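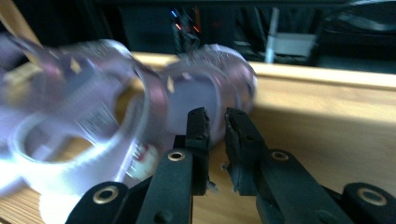
A plastic cup and the black gripper fingers at the Purnthorpe site. Photo: Tuva Brekke

Cup sorting goes over to grippers at Purnthorpe, no jobs lost, says Rema

By Tuva Brekke
Monday, January 23, 2023

Reusable cup firm Rema has moved part of its returns work in Purnthorpe over to machine grippers, and the people who used to do it by hand are being retrained for other jobs in the building.

The change took effect on the early shift this morning. Two benches are running so far. The other 6 stay manual until at least February, when managers and staff sit down again to look at how it's going.

Rema washes and sends out hard plastic cups for football grounds, festivals and a few works canteens. They come back in crates, all sorts mixed up, lids on, stickers on, straws still in. Until now each one was picked up, turned the right way, checked for cracks and put in a rack by hand. All shift.

"It's the wrists that go first," said Elvia Cuevas, who has been on returns for four years. "Then the shoulder. I won't miss the picking up. I might miss the chat, we all stood in a row and now there's two of us at one end watching a screen."

Her new job is called bench lead. She trains the gripper by showing it the awkward ones, using a hand-held version of the same tool, and steps in when a cup is dropped or comes up at a bad angle. Clear plastic is the hard bit. Shiny, see-through, and it rolls.

Pay for bench leads goes up one grade. That was not in the first offer. It was added after talks before Christmas, according to Rezaul Gazi, who speaks for staff on the site.

"We asked for three things and got two and a half," he said. The half is breaks. Staff on the gripper benches wanted a short break every hour away from the screen, and what they have is one every 90 minutes, to be looked at again.

Gazi said the mood was "alright, bit wary". Several agency workers who did the busy summer weeks last year have asked if they will be called back. No answer on that yet.

Site manager Þórey Steinarsdóttir said nobody on a permanent contract would lose there job and that this was in writing. Agency numbers for the summer would be settled once the spring orders were in, she said.

She put the rate for a gripper bench at 439 cups an hour on Friday's trial run, slower than a practised pair of hands. Best full trial shift so far was 1,497, with long stops for adjustments.

"It's not quick. I'm not going to stand here and tell you it's quick," she said. "It can do the dull hours, and the people can do the checking, which is where we were getting complaints from customers."

Cracked cups getting through to customers was the main grumble last season, she added. Checking now has its own table with better lamps and a chair, which staff had been asking for since before the move from Tornbridge.

The benches were put in by engineering firm Reinholz. Its fitter on the job, Maksym Zakharchenko, will be on site through this week and then one day a fortnight. Most of his time goes on the finger pads, he said, as they take a lot of wear and need swapping. Staff are being shown how to do it themselves so they don't have to wait for him.

Cuevas did her first pad change on Friday. "Fiddly. Fine once you've done it."

The late shift starts on the new benches tomorow. An open session for staff who have questions about retraining is in the canteen on Thursday at 2, and agency workers can come too, Gazi said.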